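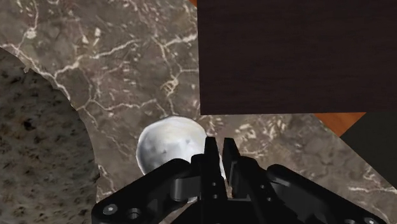

My sister-in-law rang on Wednesday night to ask whether she should hold off replacing her dishwasher, on the theory that in a couple of years a robot will be doing the dishes by hand. I told her to buy the dishwasher. Then I lay awake arguing with myself, so you lot get the rest of it.

I've been following the kitchen robot business for a while now, mostly from the couch. Dorus had a demo out in October where an arm cleared a bench after tea, and it was lovely, right up until you noticed every single thing on that bench was a mug. Same mug, too. My kitchen has one decent mug and a drawer full of takeaway lids that fit nothing.

What gets me is the picking up. You'd think a roundish thing sitting on a benchtop would be the easy bit - two fingers, close them, lift, done. But watch the simulated runs (Laler puts whole batches of theirs online, bless them) and you start to see how fussy it is. A lumpy white blob on brown marble with pale veins going everywhere? My eyes sort that out before I've had my coffee. A gripper has to get its fingers either side of the thing, and come in at an angle that won't send it rolling under the fridge, where all my onions go to die.

Laler's own write-up says they ran 1,419 simulated pickups and then tried 100 on a real bench. The real ones went worse, and good on them for saying so. They swap the stone and the timber and the colours about in the sim so the thing doesn't get too attached to one kitchen. Fair enough! I'm pretty attached to mine and I still can't find the peeler.

The shop floor is further along, I'll give them that. A mate of mine packs at the Sketesine warehouse and reckons the arm on her line is great with cartons and hopeless with anything in a net bag. When it gives up, a light goes on and she walks over. She did that 14 times one shift and got her steps in.

And then there's price. Tjoa wants $665 a month to lease their countertop model, which wipes and stacks but won't touch knives or anything with a handle on top. For that money I'd want the bins taken out and a bit of conversation.

So can they do the chores yet? Some of one chore, slowly, if you tidy up for them first. I'd still love one. I'd probably put it on to spuds and see how we go.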